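Showing It by Hand, Showing It by Remote
Speaker notes, Javiera Quiroga
Last updated 5th March
6 min read
Print this page | E-mail this page

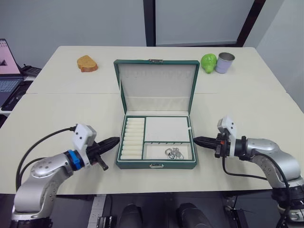
What does it mean to teach a robot a task by demonstration?
A person moves the robot through the job, either by pushing its arms directly or by steering them from a distance, while the system records the motion along with what the cameras see. A program then learns from many of those recordings and tries to do the job itself.

OPENING (slowly, they will still be finding seats)

Thank Jolán for the introduction. If he has told the story about the elevator, do not tell the story about the elevator.

I teach robots for a living, which sounds grand at weddings. Most of my day is spent putting small things into boxes, very carefully, with somebody else's hands. My mother asked if this was what the degree was for. I said it was exactly what the degree was for.

Say who the talk is for: people who have a robot, or are about to sign for one, and have been told that "you just show it what to do." I would like a word with the "just."

TWO WAYS TO SHOW

By hand first. You take hold of the arm, the motors go slack enough to let you, and you walk it through the task. Good points: you feel the contact. When the finger touches the lid, you know it. Beginners are decent at it within an afternoon.

Bad points: you are standing there. Your sleeve is in the camera view, then your elbow, then the back of your head. The robot will learn from all of it. We had a model at Greltthorpe that would wait at the start of every run, and our best guess was that it was waiting for a forearm to arrive. It had never seen the job done without one.

(Pause. This usually gets a laugh. If it doesn't, keep going, the next part is worse.)

By remote next. You sit away from the table and hold a pair of controllers, or a smaller copy of the arms, and the big arms follow. The view stays clean. Two arms at once is possible, which by hand is an excellent way to discover that you needed four. The price is touch. On the cheaper setups you feel nothing at all, and you learn the force of your grip by watching something bend.

Ask for hands: who has driven remotely? Who has crushed something? It should be the same hands.

THE JEWELRY BOX

This is where I point at the slide. Green box, cream lining, lid up, the silver rings down in the little compartment at the lower right, and an arm on either side. People assume I picked it to look nice. I picked it because a ring is small and shiny and sits in a heap with other rings, and because the padded rolls on the left are soft and give way when you push on them. Closing the lid is the easy part, and even that goes better if one arm steadies the base.

Try it with your own hands on the way home. You will notice that you roll the ring between finger and thumb to turn it. A gripper with two stiff fingers can't do that. So the person driving has to invent another way: set it down, come back at a new angle, pick it up again. That invention is the thing being taught. Choose the way that the machine can do, even when your own fingers find it insulting.

The toast, the pear-shaped fruit and the can at the back are not part of the ring job. A tidy table makes a spoiled student. Move the odd things about between runs and the model has a chance of learning that breakfast is irrelevant.

HOW MANY TIMES

The question I get most, always from the person who holds the budget. On the Banimex job we recorded 106 runs before we had anything I would show a visitor. On Betancur we went up to 1,000, and a good share of those were the same mistake performed with growing confidence.

Three habits I would pay for:

Agree on the order of steps before anyone touches a controller. If I open the left side first and Jolán opens the right, the model will average us, and the average of two sensible people is an arm hovering in the middle.

Record recoveries. Drop the ring on purpose, then pick it up. A student who has only seen perfect work has no idea what to do on a bad morning.

Go at one speed. Everyone slows down when the boss walks in. The recording keeps that too.

WHAT NOT TO KEEP

Throw out any run where the driver stopped to think. To you it was a moment of judgment. To the model it is four seconds of standing still, faithfully copied forever.

Keep the ugly ones that still got there. I used to delete them out of vanity. Caso, our second cell, got noticeably better in November after I stopped, and I have chosen to take that well.

Label while you record. "I'll do it later" has a folder on our server, and it is a large folder.

IF SOMEBODY ASKS

Will it work with a different box? Maybe. Show it several boxes and ask again.

Can it learn from a video of a person? Partly, and it's improving. A hand and a gripper are different shapes, so someone still has to translate. Send the keen ones to Jolán, he likes this question and I don't.

Who makes the best driver? In our lab, patient people. We've had good luck with a man who ties fishing flies and poor luck with me before coffee.

CLOSE

Skip the summary slide, they can read. Go straight to the live run if the network is behaving. If it isn't, play the recording and say it's a recording.

Water is under the lectern. Give the clicker back this time.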